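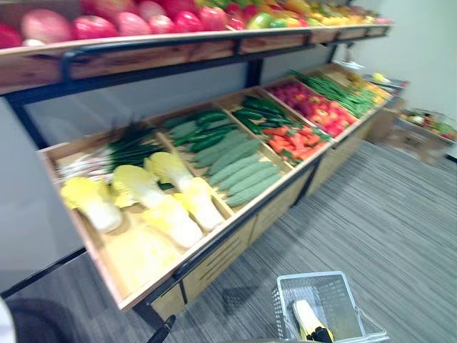 Diário de uma adepta do Urnstead, setembro

Já passa da meia-noite e eu devia estar a dormir, mas ainda tenho o jogo todo na cabeça e se não escrevo isto agora amanhã só me lembro do resultado. E o resultado, pronto, foi 2-2. Empate em casa com o Drarkmont. Dito assim parece coisa pouca, mas quem esteve lá sabe o que aquilo custou!

Comecemos pela tarde. Saí de casa com tempo, fiz as compras que tinha a fazer (fruta, couves, pão para o resto da semana), deixei tudo na cozinha sem arrumar e fui a correr apanhar o autocarro. Cheguei ao estádio ainda com as portas laterais fechadas. A Mireille já lá estava, claro, encostada ao muro com o cachecol velho, aquele que perdeu as franjas de um lado. Diz que dá sorte. Na época passada descemos três lugares nas últimas jornadas com ela de cachecol ao pescoço, mas eu não discuto.

A grande conversa antes do jogo era o lugar de treinador. O Ziad Kassab entrou em julho, ganhou dois jogos, perdeu três, e já há gente a pedir a cabeça dele. Eu gosto do homem. Fala pouco, não se põe aos gritos na linha, e teve a coragem de sentar o Sayegh no banco quando o Sayegh andava a passear em campo com a braçadeira. Só que hoje voltou a metê-lo a titular e eu fiquei sem saber o que pensar. A Mireille ficou contentíssima, que para ela o Sayegh podia jogar de chinelos que jogava sempre.

A primeira parte foi um horror. Sofremos o primeiro aos 20 minutos, num canto, com o central deles completamente sozinho ao segundo poste. Sozinho! Aquilo é a marcação à zona, eu já ando a dizer isto desde a pré-época, ficam todos a olhar para a bola e ninguém olha para quem vem de trás. Depois, aos 40, o segundo: perda de bola no meio-campo, passe nas costas do lateral, o guarda-redes fica a meio caminho e o extremo só teve de encostar. Ouviram-se assobios ao intervalo, e muitos. Eu não assobiei, mas também não bati palmas, fiquei sentada a comer amendoins e a olhar para o relvado, que por acaso está bem melhor do que em agosto.

Ao intervalo o Kassab tirou o lateral direito e pôs o Cestik. Toda a gente à minha volta a resmungar, que o Cestik é um miúdo, que ainda não tem corpo, que isto não é altura de experiências. Pois o miúdo entrou e na primeira bola que lhe chegou aos pés foi para cima do defesa, passou por ele e cruzou para a cabeça do Sayegh. Golo. Gritei tanto que ainda agora estou rouca (chá de limão com mel aqui ao lado da cama, já quase frio).

Daí para a frente foi só nós. Bola no poste, um penálti que para mim era claríssimo e que o árbitro mandou seguir, o guarda-redes do Drarkmont a demorar uma eternidade em cada pontapé de baliza. A senhora da fila da frente, que costuma trazer tricô e levanta os olhos quando há barulho, hoje largou as agulhas. O empate veio já nos descontos, um remate meio torto do Cestik que bateu num defesa e entrou devagarinho, devagarinho. Vão dar autogolo, quase de certeza, mas no meu caderno é do Cestik e acabou-se.

Fiquei a pensar no caminho de volta se isto foi um ponto ganho ou dois perdidos. A Mireille diz que foi ganho, eu a perder por dois ao intervalo também assinava. Mas se jogassem desde o início como jogaram na segunda parte, caramba, estávamos a falar doutra coisa. E não pode ser sempre a mesma história de acordar depois do intervalo. O Kassab tem de resolver aquele meio-campo, falta ali alguém que segure a bola quando apertam connosco. O Sayegh mais recuado, talvez? Ele tem pé para isso, pernas é que já vai tendo menos.

Para a próxima jogamos fora e ainda não decidi se vou. São mais de duas horas de viagem, o autocarro dos sócios sai cedíssimo e da última vez apanhei um frio nas costas que me durou uma semana. A Mireille já me mandou duas mensagens a perguntar se marca o meu lugar. Vou dizer que sim, eu conheço-me.

Tenho de pôr o cachecol a lavar, entornei-lhe metade do café no golo do empate.

Entradas recentes
- O primeiro jogo do Kassab no banco
- Sayegh suplente, e agora?
- Pré-época: o que vi e o que preferia não ter visto
- Renovei o lugar, fila do costume
- Viagem com a Mireille e o autocarro avariado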